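Buy the Bin Before You Buy the Arm

Most small shops that ask me about bin picking already have an arm in mind. They have read the spec sheet, they know the reach and the payload, and they have a number from the dealer. What they don't have is a line in the budget for anything else. I think they are planning in the wrong order, and I have watched enough of these purchases go through to say so with some confidence.

I spent years on the buying side at Woltberg, a mid-sized shop that makes brackets and bar stock fittings. We ran through two automation budgets in my time there. The first was almost all arm. The second was split so that the arm was less than half the total, and that was the one that got us a working cell.

The trouble with the first budget was the small stuff. We had no money set aside for hoses, cable brackets, spare fingertips or a decent bin. When the supply hose wore through at the wrist, the replacement was 297 dollars, and it took nine days to get a signature for it because there was no account to charge it to. The arm stood still for all nine. A machine that costs as much as a house was waiting on a hose.

People also underestimate how much of the job is decided by the container. Parts slide, settle against a wall or end up under each other. A gripper has to get down to the floor of the bin without the wrist or the cables hitting the rim. If the walls are too steep or the bin is too deep, you can own the best arm on the market and still leave parts in the corners. Bins are cheap. You can buy three kinds, try them all, and throw two away for less than the cost of one service visit.
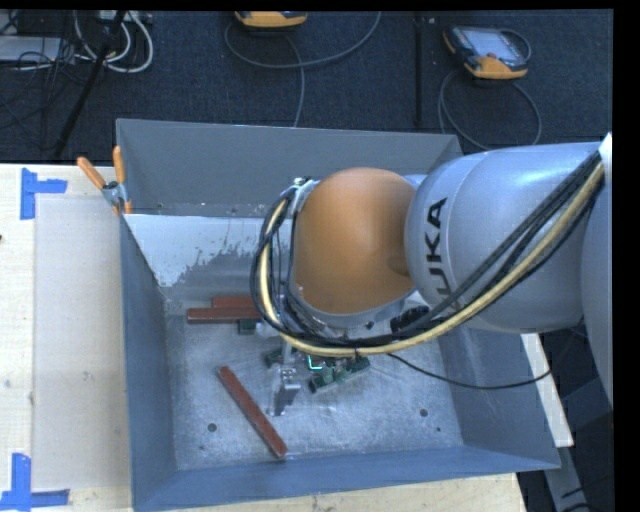 So my advice is to start with a bench trial, and to pay for it as a separate item. Put a real bin on a table, drop in your own parts, mixed and dirty the way they come off the floor, and rent or borrow time on whatever arm you can get. A couple of spring clamps and a roll of tape for marking positions will do for fixtures at this stage. When we did this the second time, Ullik charged us 2,000 dollars for the setup and the use of a room. The purchasing office called that expensive for something we wouldn't keep. I thought it was the best money in the whole plan.

The trial told us which fingertips we needed. Hidayat had quoted us a full gripper kit, and we ended up buying the plain two-finger version and a box of spare tips. That saved us 738 dollars on the first order, which went straight into cable management. Cables don't look like much on a quote. On a moving arm they rub, they droop, and they catch on things, and somebody has to think about where they go at every angle the wrist can reach.

There is a fair argument on the other side. Arm prices move, lead times are long, and a manager who has approval today may not have it next quarter. I understand wanting to lock in the big item first. We did lose a place in line with Padex by waiting for the trial to finish, and it set us back most of a season. I would still wait. An arm sitting in a crate is money spent with no work coming out of it, and an arm that is wrong for your parts is worse.

If you are writing a plan now, give the gripper its own line, and give the bin, the table, the hoses and the cables theirs. Put in a spares account the operators can draw on without a meeting. Then look at what is left and see which arm it buys. It may be a used one, or a smaller one than you wanted.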